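Skokgate的图书馆搬家了,新馆周五开门

2019年11月29日 文:Fidel Maldonado

说搬就搬!Skokgate的社区图书馆今天上午在新地址开门了,我一早就跑过去排队,手里还拎着一本五月份借的、早就过期的菜谱(先坦白,罚款的事后面再说)。

新馆在Niskanen老布店的底楼,就是河边那条坡路走到一半、门口有两级石阶的那栋。住得久一点的人肯定都进去过,我小时候的校服裤子就是在那儿扯的布,我妈嫌贵,跟柜台磨了半个下午。布店关了以后房子一直没什么正经用处,开过一阵子家具展销,后来又租出去放货。去年秋天图书馆的旧馆屋顶漏水漏到了儿童书架上,搬家这件事才算真正提上日程。

旧馆那边我去得多,说一点感情没有是假的。冬天暖气片咣当咣当响,靠窗那张桌子总是有人占,你要是十点以后才到,就只能坐在地方志那一排旁边的小凳子上,后背顶着一整套县志。可是旧馆也确实太小了,两个人在过道里碰上,得有一个先退出去。

新馆大了不少,阅览区的座位有90个,比旧馆多出一大截。我进门之后先绕了一圈,找了个靠里的位置坐下来翻报纸,翻到第三版才想起来我是来写稿子的。

装修是Tradton来做的,墙从布店时代的那种暗黄刷成了白色。我跟他们现场的负责人Facundo Orellana聊了几句,他嗓子哑得厉害,说这一周都在跟送书架的车打电话。我问他最麻烦的是哪一步,他想都没想就说是地板。布店原来的地板底下还有一层更老的地板,两层之间垫了旧报纸,拆的时候大家都停下来看报纸,看了一上午。“有一张上面登着卖马的广告,”他说,“我本来想带回家的,后来交给馆里了。” 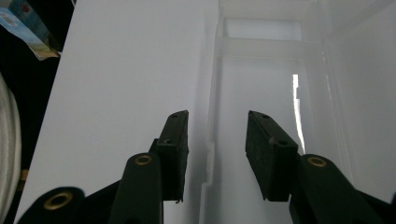 内部一片亮白。

馆里把那些报纸挑了几张压平收着,什么时候拿出来展览还没有定。我倒是很想看看那张卖马的广告,价钱写了没有,他忘了。

再说书。这次搬过来的时候顺便清了一遍库,有400本新书跟着一起上架,小说最多,其次是园艺和做饭(我很高兴)。还有一小批外文书,是Flunura书店关门前低价转给馆里的,书脊上有的还贴着原来的价签。我翻了一本讲腌鱼的,图很好,字看不懂几个,还是借了。

旧馆的儿童书也都救回来了大半,泡坏的那些只能处理掉。儿童区现在挪到了进门左手边,离大门近,家长推着车进来不用穿过整个阅览区。早上有个小姑娘抱着五本恐龙书不撒手,她爸爸蹲在旁边跟她商量先借三本,商量到我走的时候还没有结果。

借书规则也跟着改了几条,我照着墙上的告示抄下来,省得大家跑冤枉路:

借期改成27天,原来是三个星期。
每张卡最多借八本,儿童卡也一样。
续借可以打电话,也可以当面办,只能续一次。
报纸和当月的杂志不外借,过了月的可以。
旧借书卡照常能用,卡面磨花了的可以免费换新的。

27天这个数字我问了柜台,怎么不干脆凑个整。柜台的人说是按照还书车跑村子的班次排出来的,车多久来一趟,书就借多久,正好对得上。住在坡上几个村子的读者应该会觉得方便,以前经常是书到期了,车还没来,电话打过来催,两头都不好意思。

罚款这个事,我知道很多人心里惦记着。搬家期间积下来的过期书,馆里统一给了一个宽限,从今天算起90天之内还回来,一律不收钱。我的菜谱就是这么还掉的,柜台的人翻开看了看,里面有一页沾着酱油,抬头看了我一眼,什么也没说。酱油那页是红烧茄子,我得承认做了不止一次。

开放时间跟旧馆差不多,周二到周六,上午九点到下午六点,中午不关门。周四晚上加开到八点,这个是新加的,主要照顾白天上班的人。今年冬天先试着开,人多就留下来,人少的话开春再商量。我个人非常希望留下来,周四晚上我们家那位要练合唱,我正好没地方去。

也有一些还没弄好的地方。门口的石阶旁边要修一条坡道,材料到了,天气太冷,水泥工的意思是再等几天,所以这段时间推婴儿车和坐轮椅的读者请走后院那个门,按门铃会有人来开。二楼暂时不开放,将来打算做成可以开会和上课的房间,什么时候能用,今天我没问出准话。厕所有,在楼梯后面,指示牌还没挂,我找了半天。

停车的话,门口那条坡路不让停,别图省事。河边的空地可以停,走上来三四分钟,路面有点滑,鞋底平的要小心。坐公交在桥头下车,往上走,看见面包房就快到了。面包房今天生意特别好,我排队的时候前面有六个人手里都拿着书。

旧馆的房子接下来怎么办,镇上还没有公布。有人说要拆,也有人说想留着做乐队排练的地方,我两边都问过,两边都说是听别人讲的。等有了确切消息我再写。旧馆门口的还书箱已经封上了,千万不要再往里塞,昨天还有人把书放在了箱子顶上,夜里下了霜,早上馆员去收的时候封面都翘了。

新馆电话没有变,还是原来那个号码。想打听哪本书搬过来没有,直接打过去问就行,上午线路忙一些,下午好打。

还有一件小事,布店那座老挂钟也找回来了,现在挂在柜台后面,慢七分钟。修钟的师傅下周二来。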